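**Hand-held gripper units: pivot pin fault and interim checks**

Issued February 20, 2023. Applies to all Graser hand-held grippers used for recording garment handling at the Pekcombe and Gál sites. Units that have already had the December pin kit fitted are also covered, for the reasons given further down.

Between the start of December and the end of last month, 32 recordings from the Pekcombe garment set were rejected at review with the same symptom. The two finger pads closed unevenly. One arm reached its end position while the other stopped short, so the fabric was pinched off center and slid toward the lagging pad. The width value logged by the unit showed a normal close in every case, and the automatic filter passed all 32. They were found only when a reviewer compared the logged width with the video.

The cause was a lower pivot pin that had moved along its axis. On the affected units the retaining clip at the back of the pin had opened slightly and no longer sat in its groove. The pin could then creep out under side load, and the arm gained enough play to lag at the end of the stroke. The width sensor reads the drive side of the linkage and has no view of the arm tip, so play at the pin does not appear in the log.

Side load is the common factor. Lifting a folded garment straight up puts very little on the pins. Dragging a layer across a bed, or pushing the pads down into thick cloth and then turning the wrist, puts a good deal more. The Gál site records mostly rigid items such as boxes and cups and has reported one loose pin in the same period. Pekcombe, which records clothing and bed linen almost exclusively, reported 11 on a similar number of units.

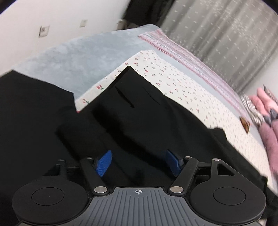
*Pads pressed into a dark garment on a bed. The silver pins at the lower ends of the arms are the ones to check.*

Of the 3,163 garment recordings made over the period, 246 came from units later found with a loose pin. All 246 have been placed on hold, including those that passed review. The 32 rejected recordings are part of that number. The rest will be checked by hand against the video, and a recording will be released only if both pads can be seen to meet on the fabric. Please do not use anything from the hold folder for training or for progress figures until its status changes.

There was one safety report. At Pekcombe a pin came out fully during a session and dropped into a pile of clothing. The arm swung free, and the operator's finger was caught between the arm and the bracket beside it. The injury was a minor pinch with no broken skin. The pin was recovered only after every item in the pile had been shaken out. A pin left in a garment is a hazard to whoever handles it next, so a missing pin now has to be reported in the same way as an injury.

**Interim checks**

The following apply at once and stay in force until the revised clip is fitted.

1. Before the first recording of a session, press each lower pin with a fingertip from the front and from the back. It should not move. Repeat after every 20 recordings on fabric.
2. Close the gripper on the gauge strip supplied with the unit. Both pads should touch it at the same moment. If one leads, stop and tag the unit.
3. Look at the back of each pin and confirm that the clip is seated all the way around. A clip that has opened must be replaced. Do not squeeze it back into shape with pliers.
4. Keep fingers clear of the space between the arms and the side brackets while the trigger is in use, including when freeing caught cloth. Release the trigger and set the unit down first.
5. If a pin is missing, stop work, leave the garments where they are and search before anything is moved or folded.

The upper pins have shown no movement on any unit inspected so far. They carry the same type of clip in a smaller size and should be looked at once a week.

**About the December kit**

The kit replaced the pin but reused the original clip. Three of the loose pins at Pekcombe were on units with the kit fitted, so it should not be treated as a repair for this fault. Morkex, which supplies the clips, has agreed to a thicker version with a deeper seat. A first batch of 124 is on order and will go to Pekcombe ahead of Gál. Fitting takes a few minutes per unit and needs no recalibration, provided the arms are not removed from the body.

Tagged units should go back in their own cases with the clip and pin in a sealed bag, even if the clip is damaged – the wear marks are needed to confirm the load direction. Write the unit number and the last recording number on the bag.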